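4.2 Lumen maintenance in the field sample

The second part of the study followed wall-mounted LED fixtures supplied under the Jament label and installed along the service road at Lerketitz. Two mounting heights were compared, and four fixtures at each height were read with a hand-held light meter after dark. Readings were taken by Shenoy and Rawat, and repeated by a second reader when the first two values did not agree.

Fixtures with a full cutoff shield lost less output over the test period than those without one. We attribute part of this difference to dust on the lower lens, which was heavier on the open type. Cleaning the lens restored most of the lost light, but the driver temperature did not change. After 400 hours of added burn-in, the ranking of the two types stayed the same.

The February readings were left out of the averages, as snow on the road raised the reflected light at the lower height. Color shift was small in both groups and is treated in Section 5.

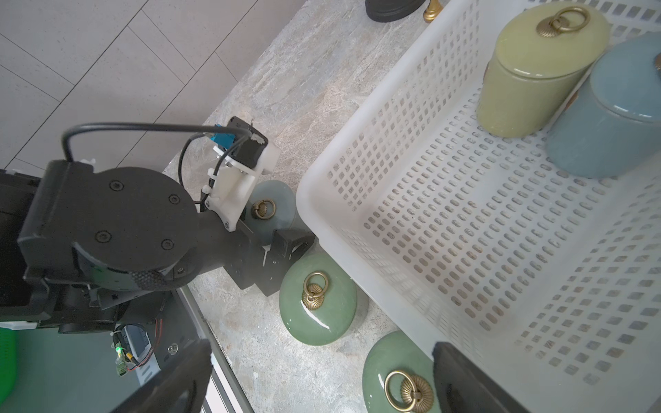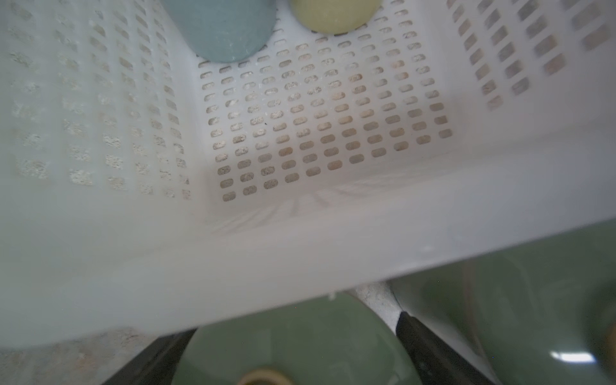
Fig. 2. Indoor work area: first, robot arm and white basket; second, interior of the perforated basket.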